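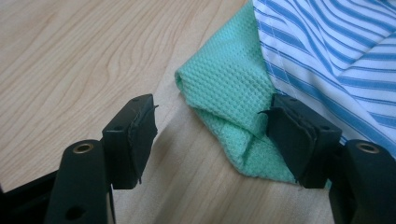
Nuria Alemayehu wrote: We had 28 season cards refused at Gate 7 before the cup tie last night and I need this looked at before the next home game. All of them were adult or concession cards in the Jelínek Stand. The reader went red and the screen said "Not valid for this event". The same people got in for the league match before it with no bother. I let them through by hand after checking names against the printed list, but the queue was back to the car park by kick-off and a fair few missed the opening goal. Readers are the Truveck ones put in over the summer. Ticketing is Prellis, as before.

Status: open
Priority: high
Area: matchday entry, season cards
Assigned to: Bezawit Gebru

Reply from Bezawit Gebru

Thanks Nuria. I've got the reader log for the evening and I can see the refusals. A few things I need from you first.

Was the cup tie included in the season card, or did holders have to claim a seat for it? I ask as Kevwood has done it both ways in past seasons and the message you quote is the one the reader gives when a card is good but has no entitlement for that match.

Were there any refusals at the other gates? I can't see any, but if stewards were waving people through without scanning I wouldn't.

Did anyone restart the Gate 7 reader during the evening? If so, what time?

Reply from Nuria Alemayehu

The cup tie was on the card. We said so when cards went on sale, all home ties up to and including the third round. Nobody had to claim anything. Only people who wanted to sit somewhere else had to ring the office.

No refusals reported at the other gates. I've asked the gate leads and they say they scanned everyone. Gate 7 is the only way into the Jelínek Stand for home fans when we give away supporters the far end, which we did last night. For league matches we usually have the gate round the corner open as well, so it was busier than it would be anyway.

The reader was restarted once, at 7.20pm. It made no difference. The first card after the restart went red too.

Reply from Bezawit Gebru

That helps. The restart shows in the log. It came back up, fetched its list from Prellis and carried on, so the network was fine. I don't think this is the reader.

I've pulled the entitlement list for the cup tie as it stood at kick-off. The 28 refused cards are missing from it. They are on the list for every league match. So the Truveck reader was doing as it was told and the fault is further back.

What I don't know yet is why those cards were left off. The stand has many more season card holders than that and the rest went through. I'm going to compare the refused ones with some that worked. Could you send me the seat list you used at the gate?

Reply from Nuria Alemayehu

Seat list attached to the office copy of this ticket. I've put a pencil mark by each one we let in by hand, sorry about the scan, it was raining and the sheet got a bit soft.

One thing I noticed going through it. Most of them are in the back rows, near the old press seats. I know that area had some changes in the summer when the view over the dugout was sorted out. People were moved along a few seats.

Also had a complaint this morning from a man who says his son's card worked and his didn't, and they sit next to each other. I've checked, and the son is a junior on a different card type. Might be something in that, might not.

Reply from Bezawit Gebru

Both useful. I can now say what the refused cards have in common.

Every one of them was moved to a new seat in the summer. When a season card is moved in Prellis, the old seat is released and a new one is booked for each match in the calendar at that moment. League fixtures were already in. The cup tie wasn't, as the draw hadn't been made.

When a cup tie is added later, Prellis books seats from the season card template. The template is meant to be updated when a card is moved. For these cards it still held the old seat. The old seats either don't exist now or belong to somebody else, so the booking failed and the card got nothing for that match. It should have put up a warning when the event was built. I can find the warning in the event history, but it only says "completed with exceptions" and you have to open it to see which ones.

The junior card is on its own template, and that one was rebuilt after the moves when the age bands were changed. That explains the father and son.

I haven't changed anything yet. I'd like to try a repair on the test copy first.

Reply from Nuria Alemayehu

Understood. Can I ask what happens with the league game coming up? I've already had people ringing to ask if their card is broken and whether they should come in and swap it. I've told them to hang on to it for now.

And the next round of the cup. We won, so there's another one, and if it comes out as a home tie it will be on the card as well.

Reply from Bezawit Gebru

League matches are safe. I've checked the list for the next home game and all 28 are on it with the right seats. Please don't swap any cards. A new card would copy the same template and you'd have the same trouble, plus the old card would be cancelled.

The cup is where it would happen again, so the aim is to have the template right before the tie is built. Please don't build the event until I've said so here, even if the draw is made in the meantime.

Test copy, first try:

Updated the template seat on 2 of the affected cards by hand. Built a dummy cup tie. Both cards got their seats. The other affected cards failed as before. So the cause is confirmed.

Test copy, second try:

Used the bulk "refresh from current seat" tool on the whole stand. Built another dummy tie. All adult cards fine. Concession cards came out with the right seats but at adult price, which would not stop anyone getting in but would make a mess of your attendance return. Deleted it.

Test copy, third try:

Ran the same tool one card type at a time, adult first, then concession. Built the tie again. Seats right, prices right, no exceptions listed. Downloaded the list to a spare Truveck reader on my desk and scanned sample cards of each type. All green.

I'd like to do the third version on the live system. It takes 15 minutes and the ticket office can't sell Jelínek Stand seats while it runs. When would suit?

Reply from Nuria Alemayehu

Any time before 10am. The office opens then and the phones will be busy with the away allocation. Tomorrow is fine if you can.

I've spoken to the gate leads about the other side of it. On the night, the steward on Gate 7 didn't know if he was allowed to let people in on a red light when they plainly had a season card and had sat there for years. He did the right thing and called me over, but I was at the main entrance dealing with the players' guests list, and it took me a while to get round the ground. I'm going to put the printed seat list at every gate, with a sheet on when it can be used. If you can have a look at the wording so it matches what the reader says on screen, that would be good.

Reply from Bezawit Gebru

Live repair done this morning, started 8.30am. Adult cards first, then concession. No exceptions. Sales for the stand were back on before the office opened.

Checked afterwards:

- all the affected cards now show the same seat on the card, on the template and on the next league match
- no double bookings in the back rows
- prices match card type
- league entitlements unchanged

I also looked at the other stands for moved cards with an old template seat and found none. The moves there were done after the last Prellis update, and it seems to handle them properly. I've reported the older ones to Prellis with the event history attached and asked for the warning to be made plainer. They've given it a reference and no date.

On the gate sheet, your wording is fine. The only change I'd make is to separate the messages. "Not valid for this event" means the card is live but not booked in, and the steward can check the printed list. "Card cancelled" means it has been reported lost or replaced, and that one should always go to the office window whatever the list says. "Already used" should go to the gate lead.

You can build the next cup tie whenever the draw is made. When you do, open the event history and look at the last line. If it says anything other than "completed", stop there and add a note to this ticket.

Reply from Nuria Alemayehu

League game went off without trouble at Gate 7. I stood there myself until just after kick-off. A couple of red lights, one was last season's card and the other was a lad trying to get in on his brother's after the brother had gone in with it. Both dealt with.

We've been drawn at home in the next round. I built the tie this afternoon and the last line says "completed". I checked the father who complained and he's in the right seat next to his son. I've rung him and offered him a programme from the cup tie, as he'd missed the goal, and he said he'd rather have the goal but he'd take the programme.

I'd like to leave this open until after the tie.

Reply from Bezawit Gebru

Fine by me. I've dropped the priority to normal. I've checked the new event against the seat list from my side and it matches. I'll be on the phone from when the gates open until half time, and I've put the spare reader in the office cupboard with its charger.

Status: monitoring
Priority: normal

Shares 2 | Comments 15
Kevwood matchday support | Contact the ticket office | © Kevwood | Back to top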